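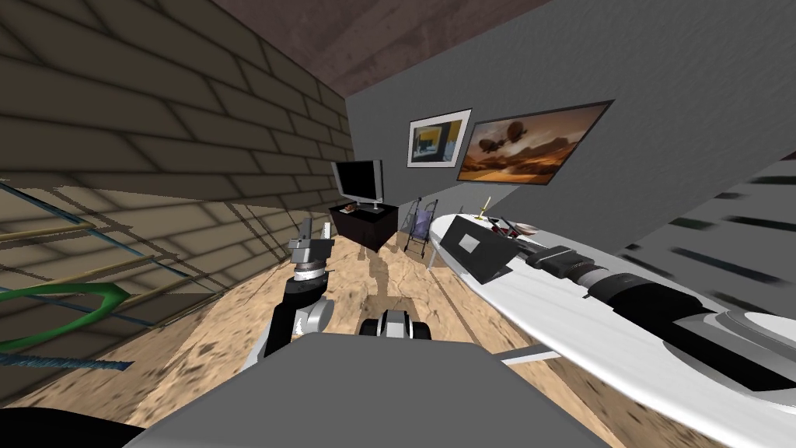 View from the base of the simulated two-arm mobile robot in one of the Skustetti rooms. Rendering: Prarken.

Prarken Releases Results on Viewpoint-Tolerant Control for Two-Arm Mobile Robots

Policies trained in varied simulated rooms lose less accuracy when the body camera is tilted or moved

AUGUST. Prarken today published the results of a study on how household robots trained in simulation respond when their cameras do not sit where the software expects them. The study introduces a training method, named Altent, that lets a control policy estimate the pose of each camera from the robot's own joints and body surfaces while it works. The method was tested on a simulated mobile base with two arms across 703 generated rooms.

The work was carried out by the manipulation group at Prarken with the simulation company Kleinschmidt, whose room generator, Skustetti, produced all of the training and test environments. A technical report, the room list and the evaluation code are available to research groups on request.

Background

A control policy for a robot arm is commonly trained with the cameras in fixed positions. The policy learns, without being told, that a certain area of the image corresponds to a certain area of the room. When a camera mount is replaced, bent or installed at a different angle, that relation no longer holds. The arm may still move smoothly but stop short of the object or close its fingers beside it.

The usual remedy is calibration. A technician places a printed target in view, records a series of poses and computes the camera position. The procedure works well in a laboratory but has to be repeated whenever the hardware changes, and it does not help if a mount shifts during a task.

A second remedy is to vary the camera position at random during training. Earlier work by the group found that this makes a policy more tolerant of small shifts but reduces its precision when the camera is in its normal place. The policy appears to average over the positions it has seen. Altent was designed to keep the variation and recover the lost precision.

Method

Altent adds a second output to the policy network. At each control step the network predicts the arm command and, from the same image features, the position and orientation of the camera relative to the robot base. In simulation the correct camera pose is always known, so the second output can be trained directly, with no manual labels.

The predicted pose is then fed back into the part of the network that produces the arm command. Joint angles are supplied as a separate input. Where part of an arm or the base is visible, the network can compare its known shape and joint state with its place in the image. Where no part of the robot is visible, the estimate is carried forward from the preceding steps and its stated uncertainty grows.

Training used two stages. In the first, the pose output was trained alone on still renderings from the generated rooms. In the second, both outputs were trained together on recorded task sequences. Each sequence was rendered again from 15 camera placements, including placements in which the body camera was rolled far enough that the floor appeared as a steep slope. Wrist cameras were varied over a smaller range that matched the play in a typical bracket.

"The robot's body is the one object in the room whose shape we know exactly," said Annick Lapointe, who led the study at Prarken. "We had been masking it out of the images as clutter. Leaving it in gave the network a reference it could use at every step where the arms or the base were in view."

Simulated rooms

Skustetti builds each room from a floor plan, a set of surface materials and a library of furniture and household objects. Materials are assigned independently of the room type. A living room may be given a brick wall on one side and plain paint on another, and the ceiling may receive a texture more often found on floors. The purpose is to stop the policy from relying on the color or pattern of a surface to work out where it is.

Objects are placed by rule and then checked for collisions. Items that block all routes through a room are removed. Items that only narrow a route are kept, as are thin or partly folded objects, which earlier versions of the generator had left out. Kleinschmidt added a group of these for the study after first trials showed that the policy had never been asked to plan around them.

"A generated room does not need to look like a room somebody would furnish," said Annelore Lindemann, who is responsible for Skustetti at Kleinschmidt. "It needs to be physically consistent, and the geometry seen by one camera has to agree with the geometry seen by the others. Most of our effort this year went into that agreement." 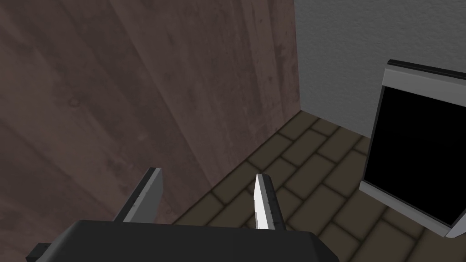
Wrist-camera estimation was evaluated separately from body-camera estimation. The two kinds of view offer different information: a body camera may see long sections of both arms against a distant wall, and a wrist camera sees little of the robot beyond the gripper. The open gripper is therefore the main reference in wrist views. With nothing held between the fingers, both blades can be followed from the gripper body up to their tips, and the line where the wood panel meets the floor shows through the gap. The grout lines of a tiled floor supply further cues to direction, but Altent is not given them as labeled features, and the test set included plain floors on which no such lines were present. When the gripper holds an object that hides both fingers, the estimate depends on the preceding steps in the same way as a body view with no arm in it.

Evaluation

Three policies were compared: a baseline trained with fixed cameras, a second baseline trained with random camera placement only, and Altent. All three used the same network size, the same task sequences and the same number of training steps. Rooms used for testing were not used for training.

Each policy was run for 1000 trials. A trial consisted of driving to a named piece of furniture, reaching toward a target point on or beside it, and bringing the gripper to a stop with the fingers open and clear of all surfaces. Contact with a wall, the floor or furniture ended the trial and was recorded as a failure. Grasping was left out of the main comparison so that errors in finger force would not be mixed with errors in position.

With cameras in their standard placement, Altent matched the fixed-camera baseline within the variation between repeated runs. The random-placement baseline did worse than both. With the body camera tilted, the fixed-camera baseline failed in most trials, often by driving the arm into the nearest vertical surface. Altent completed the large majority of the same trials and had fewer contacts than the random-placement baseline.

The group also tested a sudden shift, in which the body camera was moved once in the middle of a trial. Altent needed 2 seconds of robot motion to settle on a new estimate. During that time the controller reduced arm speed in proportion to the stated uncertainty. Removing the speed reduction led to more contacts, most of them between the forearm and low furniture.

A further test removed the feedback path but kept the pose output. Accuracy fell to nearly the level of the random-placement baseline. The authors take this to mean that the gain comes from using the pose estimate in the arm command, with little benefit from the added training signal alone.

Limitations

All results reported are from simulation. The rendered views contain no motion blur, and the lens model is simpler than that of a physical camera. Dark screens and other glossy surfaces were rendered with limited reflections, and the report lists this as a likely source of error on transfer to hardware.

The method assumes that the joint sensors are correct. An offset in one joint is interpreted as a shift of the camera, and the present network cannot tell the two apart from a single view. Combining estimates from the body and wrist cameras should separate them in many cases, but this was not tested. Trials in rooms with other moving agents were also outside the scope of the study.

Next steps

Prarken will begin tests on a physical two-arm base using the same network with no change to its structure. The first series will repeat the reaching task with measured camera offsets. A second series will add grasping and will record how long the fingers remain hidden in ordinary use.

Kleinschmidt will extend Skustetti with a lens and blur model and will release the added thin-object set as part of the regular library. Groups that already hold a research license for the generator will receive the update without a new application.

About Prarken

Prarken develops control software for mobile manipulation and publishes evaluation methods for robots working indoors.

About Kleinschmidt

Kleinschmidt produces simulation environments and rendering tools for robotics research, including the Skustetti room generator.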